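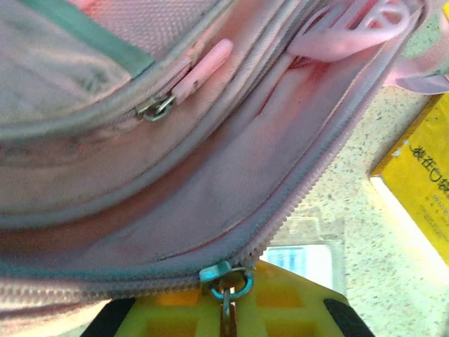

*Main compartment open, teal ring pull on the long zip.*

# Pendero two-arm bench cell

Pendero is a bench cell for returns desks, repair counters and small packing rooms. It opens bags, holds them open for checking and closes them again. Wirnanov builds it to order at the Wundstead works, and it goes out as one unit on a single pallet.

Most of our customers handle soft goods by hand all day. Zips are the slow part. On a busy returns desk one person may open and close 300 bags in a shift, and it is the thumb and wrist that feel it by Thursday. The cell takes over the pulling. The checking stays with your staff, who look at linings, seams and stitching and decide what goes back on the shelf.

## What you get

- Two arms on a shared aluminium rail, each on its own mounting plate
- A gripper on each arm, with a small camera at the wrist
- Speckled work surface with a raised edge strip
- Enclosure with printed walls (circuit pattern as standard, plain to order)
- Two days of training on your own site

The arms work from the same side of the table, so one can steady a bag while the other goes for the zip. Ring pulls are the easiest for it. Flat tabs and rubber pulls are fine too – very short metal tabs with no hole may need a second try, and the cell will ask for help after that.
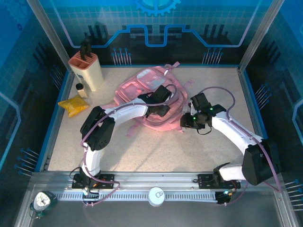
## What changes for the people at the desk

Plan for one person per cell at first. After a few weeks most sites have one person looking after two. The job turns into loading, looking and deciding, with a lot less tugging. It also means more standing, so we suggest a stool at the right height.

Talk to your team before the cell arrives. Tormod Westerberg, who runs our installations, will come out in advance and go through the shifts with them. At the Yeo returns depot the staff asked for the stop button to be moved to the left, and every cell since then has had it there.

No posts were cut at Yeo. Two people moved from opening bags to minor repairs, a job that used to be sent out.

## Figures

- Zip cycles between gripper pad changes: 1,000
- Time to change both sets of pads: 90 seconds
- Bags handled in the Yeo trial: roughly 3,530

## Ordering

Orders placed now are built from March. Send us a few of your most awkward bags with the enquiry and we will run them through a cell at Wundstead before quoting. The bags come back to you with the quote.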